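Skendstead Readings: audio and transcript set

Recordings and transcripts of author talks held at Skendstead Books, a small independent shop with an events room at the back. Most of the talks are launches of first novels, with a few story collections and two evenings of translated fiction. Each one has an introduction, a reading, a conversation with another writer, and questions from the floor.

Contents

audio/ holds 182 recordings, one per event, mono FLAC
transcripts/ holds one plain text file per recording, UTF-8
passages.csv lists 794 passages read aloud, with start and end times
turns.csv gives speaker turns for the conversation part only
programs/ holds scanned pages from the printed events bulletin

File names match across folders. sk_041.flac goes with sk_041.txt, and the same number appears in the first column of both tables.

How the transcripts were made

A first pass was done with Makeo, and every file was then corrected by hand against the audio. False starts and repeated words are kept in the conversation and dropped in the introductions. Titles of books are written as the speaker said them, so a novel may appear under its working title in one file and its published title in another. The titles.txt file maps one to the other where we could confirm it. 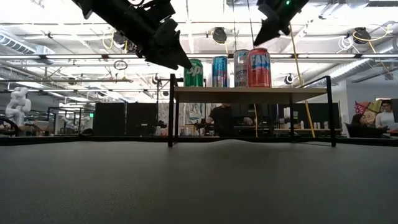

Skendstead Events Bulletin, Issue 17, p. 6

Passages read from a published book are marked with the tag READ and are not transcribed in full. We give the first and last line of each and the page range in the edition used. Rights to those texts stay with the authors and publishers. The audio of the readings is included under a separate permission, which covers research and classroom use only.

Audience questions

There are 1791 question turns. Audience members are labeled AUD with no further detail. Anything that gave a name, a workplace or an address was cut from the audio and replaced with a 600 Hz tone. The transcript shows [removed] at the same point.

Known problems

Sound is thin on the first nine events, which were recorded before the room had a second microphone.
sk_066 begins partway through the introduction.
sk_112 and sk_113 are the two halves of one evening and should be kept in the same split.
Words in German are spelled by ear in a few places. The talks on the Böttcher translations have been checked, the others have not.

Splits

We supply train, dev and test lists in splits/. They are divided by author, so a writer who came back for a second book stays in one list. The Sokasard split used in version 1 was divided by event and should not be compared with this one.

Changes in version 2

Speaker turns added. Page ranges corrected in passages.csv. Bulletin scans from November onward moved to programs/late/.

Corrections can be sent through the issue tracker. Please give the file number and the time in the recording.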